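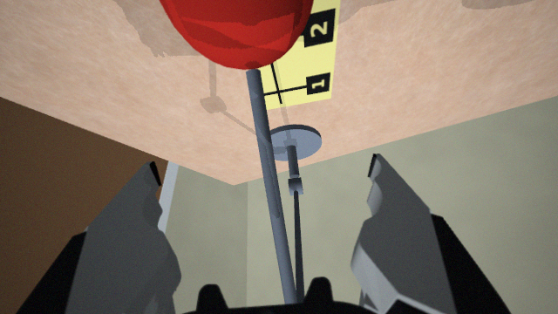
What should I ask at a robot arm open day?

Posted by quietporch_814

Hello everyone! I have been reading this site for a good while and finally have something to ask. My son (he's eleven and takes apart anything with a screw in it) and I are going to the open day at Cluromeck in July, and they're running a demonstration in simulation, where the arm is on a big screen and you can watch it work at a board with a numbered yellow card on it. I went to their evening preview on my own and enjoyed it very much, but I came home with more questions than I could remember. The host was lovely and talked for a long time about the fingers, and then the hour was up.

So, two things. Is a simulated robot worth dragging a child across town for, or will he feel cheated that there's no real metal in the room? And what would you ask if you were standing there? I don't want to be the parent who only says "wow, neat." I should say I know nothing about this, I used to do payroll.

Posted by Nullwood

Please go! I took my two nieces to something very similar at the Jilska center last summer and had the same worry, and they had forgotten it before we'd even found seats. Screens are what they're used to, after all.

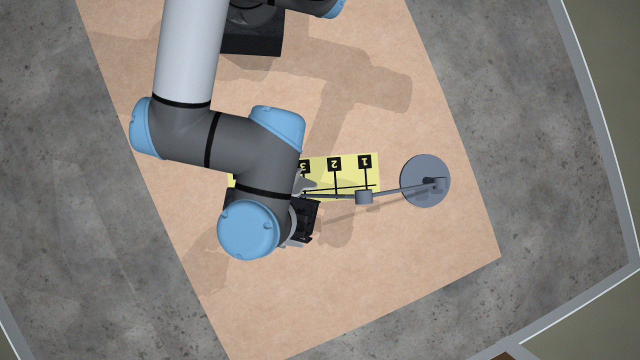

What I'd ask first is who is steering. Sometimes a person is moving the arm with a hand controller, sometimes it's running on its own from a program, and from the seats you can't tell which. Then ask what counts as a success. Where does the part have to end up, how close is close enough, and how many tries does it get? Our host had a lovely answer to that one: they had run their task 219 times that month and kept a list of every miss. She read a few of them out to us and the girls thought it was the best part of the day (there was a lot of dropping things).

Ask about shadows and surfaces too. I wondered why anybody would bother giving a pretend board a speckled finish, and she explained that they change the looks on purpose, so that a program trained there doesn't get thrown by a different table later on. I've thought about that more than I expected to.

Oh, and bring a snack. Ours was in room 101, a very long way from the cafe.

Posted by contreras_fan

depends on the kid. mine was bored after ten minutes at the Contreras one. ask if they let visitors drive it, if they do get in line early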